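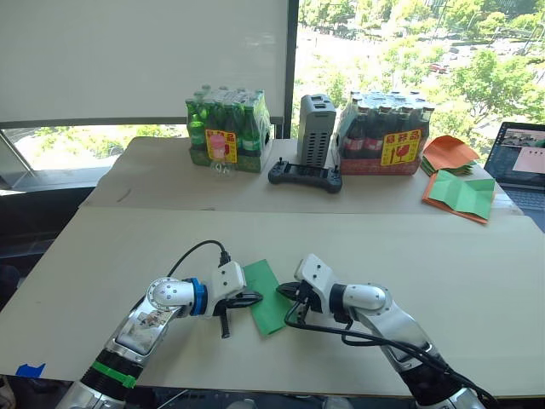

Folding slowly: a talk with Albertina Frade

When I came to Gedemwood I had prepared many questions about difficult models. Albertina Frade did not want to speak about difficult models. She wanted to speak about the first fold.

"People hurry it," she told me. "They hold two corners together, they are nearly together, and they press. Then everything after is nearly."

She has taught folding in the town for many years, mostly to adults, and in July she begins a new evening course. Her students start with one colour only, and this time it is green. I asked if white would be easier. She thinks white is tiring for the eyes, because the shadow in the crease is weak, and on a light table you lose the edge of the sheet. With green the edge stays where you can find it.

She orders her paper from Ultance, 500 sheets in a packet, 80 gram. It is ordinary paper and she defends it strongly. "The beautiful paper makes you afraid. You buy it, you put it in a drawer, and after ten years you have a drawer."

We also spoke about cloth. Some of her students fold cotton before they fold paper, and she allows it, with one warning: a cut edge that gives threads will not tell you where the middle is.
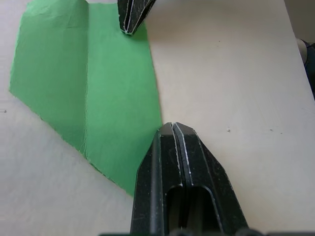

According to one student from the winter course, cloth was the better teacher, as it forgave everything and he could begin again without shame. Paper remembered, he said, and he found this very hard in the first weeks.

Albertina laughed when I repeated this to her. "Yes, it remembers. But you need that! The old crease is a line for the next fold. I make a crease down the middle and I open it again, and now I have something to come back to."

I wanted to know what she does when the corner goes wrong. She opens the model two steps, never one. One step back, she believes, and the hand makes the same mistake again.
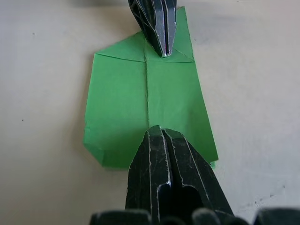 Last changed: 4 Jun 2019

My last question was about the table. Hers is long and pale, and she wipes it before each class – a crumb under the sheet is enough to spoil a crease. She does not use a bone folder or a ruler with beginners. "First the nail of the thumb. Later we can buy things."

And the sheets that are spoiled? She keeps them flat in a box, and the next group practises on the back of them.

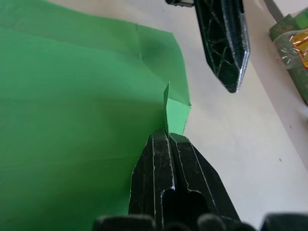
Paper and handwork

The summer course is held in the Nillton room, on the first floor. Paper is included in the price. Please bring glasses if you use them for reading.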